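The Cloth with the Small Trucks
by Nusrat Niazi

1.

The flat on the fourth floor of Drestetwood had one good room, and it was the kitchen. Garba Balogun learned this in his first week. The bedroom was dark and the bathroom door did not close, but in the kitchen there was enough space for a table, and a table was what he had asked the agent for.

He paid a deposit of 4000 and received two keys and a paper with rules. Honeylyn Cabanatuan lived across the landing. She brought him a bowl of rice on the first evening and looked over his shoulder while he looked for a place to put it.

"You have no cloth," she said.

"I have a table."

"A table without a cloth is for a workshop," said Honeylyn, and she went home. After ten minutes she came back with something white folded under her arm.

It was muslin, soft from many washings. There were giraffes on it, and teddy bears, and trucks in red and blue, and small pine trees. Her son had slept under it until he was six. Now he was in the army and he did not telephone very much.

"It is for a baby," said Garba.

"It is for whoever has a table."

He spread it that night. It did not want to lie flat. He pulled the corners and pressed it with his hands, and each time he took his hands away the creases returned, as if they had only stepped out for a moment. Between the cars there was some English printed. "Look out for the road," he read aloud, in the voice of his old teacher, and then he ate the rice standing up, in order not to spill on the giraffes.

By March he no longer ate standing. He had learned the stove, and the rice cooker, and how far he could turn the knobs before the flame became too proud. He worked nights at the Prestska depot, where his locker was number 3316, and he came home at seven in the morning. The first thing he did was lift the lid of the cooker. The second thing was to sit down and put his finger on one of the trucks and push it, in his mind, all the way to the edge of the table.

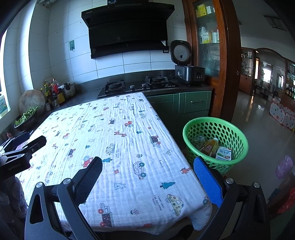

2.

Khanyisile Le Roux came to visit in the rain. She was his cousin's friend, and she had taken bus 125 from the other side of the river with a cake on her knees. Garba had not slept. He had thrown his milk carton and his tea bottle into the green basket and decided that this was cleaning.

She stopped at the table and did not sit.

"Who has the child?" she asked.

"There is no child."

"Then who is it for?"

He wanted to tell her about the workshop, and about the son in the army, but he was tired and his words came in the wrong order. He said that it belonged to the neighbor. Then he said no, it was his. Khanyisile put the cake down on a teddy bear and took off her wet coat.

"My brother had one with boats," she said. "He cried when our mother cut it up for dusters. He was eleven! We never let him forget."

They drank their tea. She read the words on the cloth one after another, bending her head to the side for those that ran away from her, and she asked if he had looked out for the road. He said he tried – but mostly he was looking for the bus.

Somebody knocked. It was Honeylyn, with her telephone held against her chest and her slippers on the wrong feet.

"He is coming on leave," she said. "In the spring, for two weeks. He asked if I kept his things."

Garba looked at the cloth. He began to move the cups.

"No, no," said Honeylyn, "leave it. I told him it is across the landing. He can come here and eat on it."

She saw the cake then, and Khanyisile was already cutting her a piece.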